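**Ticket 531: Ronenau, Materialbibliothek: Granit kachelt sichtbar**
Status: gelöst
Eröffnet: 19.1.20
Betrifft: Fedari, Projekt Ots

**Problem**
Auf großen Flächen wiederholt sich die Granittextur wie auf einer Tapete. Beim Boden im Eingangsbereich sieht man das Raster sofort, sobald die Ansicht etwas höher liegt. Bei Holz und Putz tritt der Fehler nicht auf.

**Verlauf**

1. Cache geleert, Fedari neu gestartet. Keine Änderung.
2. Kachelgröße von 60 auf 362 cm gesetzt. Das Raster verschwindet, dafür werden die Körner so groß wie Kieselsteine. Hübsch, aber kein Granit!
3. Zufallsdrehung pro Kachel eingeschaltet. Schon viel besser, nur die Nähte blitzen noch durch.
4. Im Gastley-Paket die alte Materialdatei gefunden. Sie hatte Vorrang vor der neuen, und damit lief die Überblendung der Kanten ins Leere. Da war er also, der Übeltäter!
5. Alte Datei gelöscht, Überblendung auf Stufe 3, Kachelgröße zurück auf 60 cm. Wunderbar, kein Raster und keine Naht mehr, auch am Treppenabsatz nicht.

**Offen**
Die Marmorvarianten hängen am selben Paket und müssen noch geprüft werden. Ich nehme sie mir im März vor und freue mich richtig drauf, die Adern sind nämlich noch mal eine ganz andere Nummer. Bis dahin bitte das Gastley-Paket nicht neu einspielen, sonst kommt die alte Datei zurück.

**Anhang**
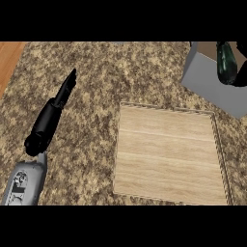 *Gesprenkelter Granit in Beige und Braun, gerendert*

Wer das Raster trotzdem noch sieht: bitte hier im Ticket melden, mit Kachelgröße und Überblendstufe.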